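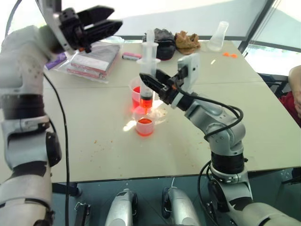 Red liquid, small cup, plastic syringe. Mind the drips.

Color on a table, the cheap way

Kekdale, Aug 23, 2002. Sun straight in on the table, crumbs all over it, orange ones. Wipe later. The light won't wait.

The kit is nothing much. A big syringe, two clear cups, food coloring, tap water. Iltasach sells the syringes in bags of 23, no needles, and the school science crowd in Kekdale has been buying them since May. I had been pouring from a jug like a fool. A syringe lets you stop. Mostly. It still drips off the tip, so put a bit of clear plastic under the small cup.

Start strong. Ten drops of red in the tall cup, then draw up slow. Pull fast and you get a barrel of air. Then a thin stream into the small cup, stop, look at it against the window. A shallow layer goes pale, a deep one goes nearly orange. Same water! Kids get this in seconds, adults argue. 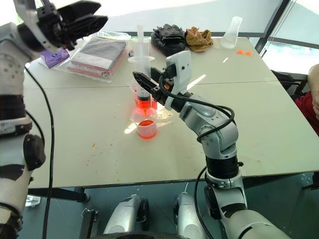
Keep a marker within reach for the cups, you will forget which is the weak mix. Old cloths too, ones you dont like. The Meng coloring (94 cents, small bottle) washed out of mine on the second try. The Jerkix one did not, and it cost me 49 cents more, so there goes a good dish towel.

For the weak mix I went 200 drops of water to one of red. Way too thin, looked like nothing. Go stronger then that. And rinse the syringe right after, the plunger gets sticky if you leave it over lunch.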